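Chapter 2
What Do Surveys Really Measure?

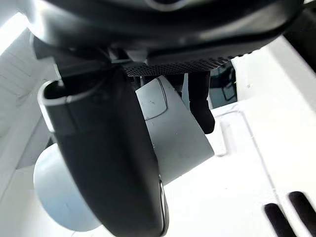 Valdemar Juhl once remarked that a questionnaire will tell you a great deal about the person who wrote it and rather less about the people who filled it in. He was talking about a study of shopping habits in the town of Flisow, but the complaint can be made more widely, and most of this chapter is spent finding out how far it holds.

The Flisow study is a good place to start, as it looked so solid. A firm called Bundgaard sent out forms in March and got 1,816 of them back. The headline finding was that most people in the town preferred small local shops to the large store on the ring road. The local paper printed it, the council quoted it, and a plan to widen the car park at the large store was put off. Meanwhile the tills at the large store went on ringing much as before.

How can that be? One answer is that people lie. Students tend to like this answer, and it should be treated with some suspicion. It is lazy, and it lets the researcher off far too easily. Look at the wording of the main question: "Do you value having local shops in Flisow?" Very few people will say no to that. It costs nothing to value a thing. A person may be glad that the baker is there and still buy sliced bread in bulk once a week. Both facts are true of the same person, and only one of them was asked about.

Then there is the matter of who replied. Bundgaard's report gives the number of forms returned and says nothing at all about how many were sent. Without that second figure the first is close to useless. It sounds large, and it was surely meant to. If the forms that went unanswered belonged mostly to people who work long hours and shop late, the results would lean towards those with time to stroll down the high street in the morning. We do not know that this happened. The report gives us no means of checking, and that alone ought to worry us.

A later survey in the nearby town of Junow tried to do better. It asked people to keep their till receipts for 10 days and hand them in. This sounds like hard evidence, and some textbooks treat it as such. But people who know their receipts will be read may shop a little differently -- fewer sweets, perhaps, and less wine -- and receipts from market stalls often do not exist. The Junow figures were better than the Flisow ones. They were still not a plain record of what people bought.

None of this means that surveys should be thrown out. It does mean that a percentage in a newspaper is the last step of a long process, and that each step before it could have gone wrong. In the sections that follow we look first at wording, then at sampling, and then at the awkward business of people who do not answer. The last section returns to Flisow and asks what Bundgaard could have done with the same money.

Before reading on, find the results of any recent survey and write down the exact question that was put to people. If you cannot find it, make a note of that too.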